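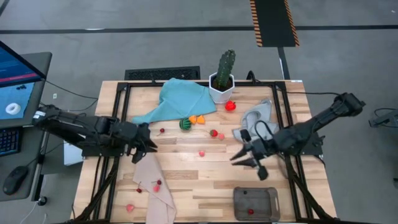

According to Marlies Ruchti, a planner for two arms should be judged by how seldom it has to stop one of them. That measure is still used by the people who maintain **Skorkomley**, a motion planning and scheduling package for pairs of robot arms that share a single worktop. The package takes a list of objects and goals, decides which arm handles each object, and produces paths for both arms that keep them clear of each other and of the table.

## Background

Skorkomley grew out of an older program called Gader, which planned for one arm at a time. When a second arm was added, Gader treated it as a fixed obstacle. The approach was safe but slow, as one arm always waited for the other to go back to its rest position. Ruchti and Panagiotis Kelmendi rewrote the planning core so that both arms could be moving at once. The name Gader survives in the configuration files, where several settings still begin with "gader_".

## Structure

The software has 3 main parts, each run as a separate process.

### Perception

The perception part, Drostulico, turns camera images into a list of objects with positions and outlines. It handles rigid items and cloth differently. A toy strawberry or a pepper is stored as a simple closed shape with a grasp point. A crumpled cloth has no fixed shape, so it is stored as a height map, and grasp points are chosen along its ridges and corners.

Small items of similar colour are a known source of error. Two cherries joined by their stems may be reported as one object or as two, depending on the view. Drostulico keeps both readings until a later image settles the matter, and the planner is told that the entry is uncertain.

### Assignment

The second part decides which arm takes which object. Every object is given a cost for each arm, based on reach, wrist angle and the distance to the goal. Objects near the middle of the table can usually be reached by either arm and are left until last, so they can be used to even out the workload.

An object resting on a cloth is always moved before the cloth. This rule was added by Kelmendi and can't be switched off.

### Motion planning

The third part, Pichler, searches for paths. It samples up to 2,000 joint positions for each request and joins the usable ones into a path. The arms are modelled as chains of capsules, a shape that is quick to test for collisions. Each arm has 6 joints in the standard model, and the gripper is added as a separate body whose width changes as the fingers open.

Paths are first planned for each arm alone. Pichler then compares the two in time and looks for moments when the arms would come too close. If it finds one, it slows one arm before the conflict. A new path is worked out only if slowing fails. Tall objects, such as a potted plant, are given a column of blocked space reaching above their measured height.

## Control

Finished paths go to the arm controllers as timed joint positions. Skorkomley does not control motor current itself. It compares the measured joint positions with the planned ones and halts both arms if the difference passes a set limit. After a halt, Drostulico takes a new image and the whole plan is made again, including the assignment.

## Limitations

Cables are not modelled. Users are advised to limit the turn of the last wrist joint to 90 degrees either way where a cable runs along the forearm. See-through and smoky containers give poor depth readings, and the walls of a tray are often entered by hand.

Handing an object from one gripper to the other is supported only for rigid items. Handing over cloth was tried in an early version and removed. Kelmendi's notes on it are kept with the source code, along with the test files.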